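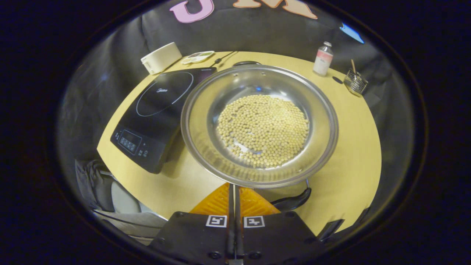

Liston (software)

Liston is an open-source toolkit for turning recordings from hand-held grippers into training data for robot arms. It takes in wide-angle video, works out where the gripper was at every moment and how far its fingers were open, and writes the result in a form that a learning program can read. The name covers the pose tracker, the cutting tool and the small policy runner that ships with them. It is best known for its handling of kitchen tasks, where shiny cookware gives most trackers a hard time.

Background

Liston grew out of Kastora, an older program that could only follow a gripper in a room full of printed markers. Kastora was accurate but fussy, and every new table meant a new round of taping and measuring. The rewrite dropped the room markers and kept only the small square ones on the fingers. Version 2 was released on 6 July 2024 and is the first to handle two grippers in the same session.

How it works

The tracker follows fixed points in the surroundings to recover the path of the camera. Bold shapes with clear edges are a gift to it, and large letters on a plain dark cloth work wonderfully well. The finger markers are read separately. Their spacing gives the opening of the gripper, and the software fills short gaps when one marker is hidden behind a rim or handle.

Polished steel is the hard part. A pan wall carries a moving copy of the room, and points picked up in that reflection slide the wrong way as the camera moves. Liston gives each point a trust score and drops the ones that disagree with the rest — a simple idea, and a very effective one. The glossy glass of a cooktop gets the same treatment. 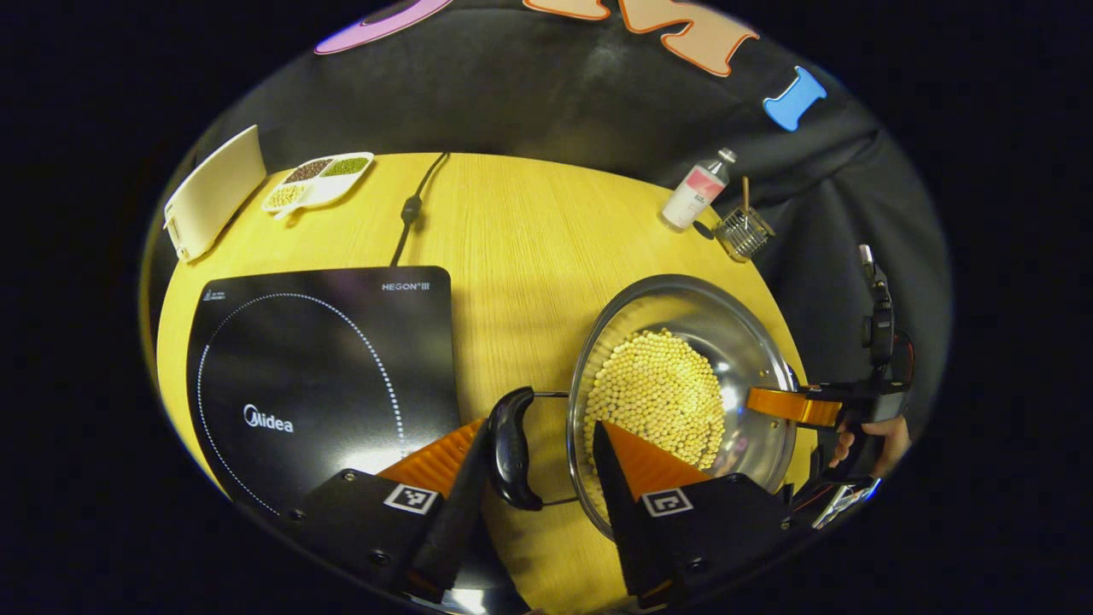

Two hand-held grippers at a steel pot of soybeans, with a Midea cooktop on the left side of the table.

Two-gripper sessions

When two people or two hands work on one object, each gripper has its own path and its own clock. Liston lines up the clocks first, then places both paths in one shared map. This lets a policy learn how the grippers move in relation to each other, so a pot can be held on one side while the other side is being approached. Small errors matter a lot in this kind of work: if the two paths drift apart, the learned motion will pull or twist the pot.

Makville set

The Makville set is the collection most often used to test the toolkit. It holds over 3,000 clips of tabletop kitchen work, of which 1,681 passed the tracker's own checks and are marked for training. Dried beans and grains appear in many of them. They are a lovely test for planning, as a heap shifts whenever its pan is tilted and never settles in quite the same shape again.

Policy runner

The runner feeds live camera views to a trained policy and gets back a short string of motions. It carries out the first few, looks again and asks for a new string. Users can set how many motions are run before each new look. A low setting reacts faster to a sliding pan, while a high one gives smoother arm movement.

Related tools

Jabłońska, a viewer for Liston files, plays the video beside a drawing of the gripper path and can flag clips with sudden jumps. It reads Kastora files too, although finger openings are missing from the oldest of them.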